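Questions people ask me about teaching the arms

I run the demo bench at Wulivar, which means I spend most of my working day showing two robot arms how to do small, fiddly table jobs. I keep getting the same questions by email, so I've put my answers on one page. If yours isn't on it, write to me and I'll probably add it (eventually!).

Do I need to know how to program?

Nope. I can barely write a spreadsheet formula. When you teach a robot by demonstration, you do the job through the arms and the computer records what the joints and the cameras were up to the whole time. Later on somebody trains a model on the recordings. Your part is doing the task well, and then doing it again, and again, and again.

What's the difference between hand guiding and remote control?

With hand guiding you grab the arm itself and push it where you want it to go. It's lovely for slow stuff, and people get the hang of it in a few minutes. The trouble is that your own hands and sleeves end up in the recording, and you can't comfortably move two arms at once unless you're built like an octopus.

With remote control you hold a pair of controllers, or a small copy of the arms, and the real ones follow you. We use the Jotow leader set for this. It takes longer to learn, but the arms have the table to themselves and you get both hands working together. I do nearly everything this way now.

How long before I'm any good?

Give it around 20 sessions before you judge yourself. My first week I knocked over everything I went near. Your eyes have to learn that the fingers are over there and your hands are over here, and no amount of reading helps with that. You just have to sit down and do it -- and take breaks, because your shoulders will complain.

How many demonstrations does one task need?

It depends on the task, and I know that's an annoying answer. I can tell you that our longest-running one, sorting parts and tools on a tabletop, has 1813 recordings in it, and we still add to it. A simple "pick this up, put it there" can get by on a lot less. I'd record a small batch first, train on it and see where the robot gets lost before spending a month on more.

Should I throw away the bad ones?

Throw away the careless ones. If you dropped a part because you were thinking about lunch, delete it. If you missed a grasp, backed up and got it on the next try, keep it! The robot is going to miss too, and it needs to have seen what a decent recovery looks like. I tag mine as I go, because by 4 p.m. I can't remember which was which.

Does it matter how fast I move?

Yes, and most people start out too fast. Move at the speed you'd use to pass somebody a full cup of coffee. Don't stop dead in the air to think, either. Long pauses teach the robot to pause, and then you get an arm that hangs there looking like it forgot why it came into the room. If you need to think, think before you hit record.

Why do you keep moving the objects between runs?

So the robot learns to look for them. If a part always sits in the same spot, the model can get lazy and just memorize the spot. I shift things a little every run and turn them, and every 10 runs I do a proper reshuffle. Thin, flat things deserve extra variety. A ring lying flat gives the fingers very little to get hold of, and how you come at it matters a lot more than it does with a chunky tool that practically jumps into the gripper.

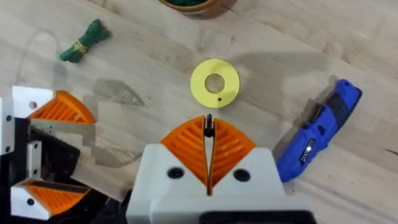 Skadley wrote in to say that flat parts got much easier once they stopped coming straight down and brought the fingertips in low from the side, with the other arm standing by to steady things. I've tried it since and I'm a convert, though I still come straight down on anything tall.

Can two people share one task?

Sure, but agree on the style first. Which arm goes first? Where do you let go? When we brought in the Wako crew to help, we had 9 different ways of doing the same handover, and the robot picked up a muddle of all of them. Now we write the order of moves on a sticky note and put it where everybody can see it.

What do I do if an arm does something weird?

Let go of the controllers' grip buttons and hit the stop. Don't reach in to save the part. Then check that the arms are back in their starting pose before you record again, and mark that run so it doesn't slip into the good pile.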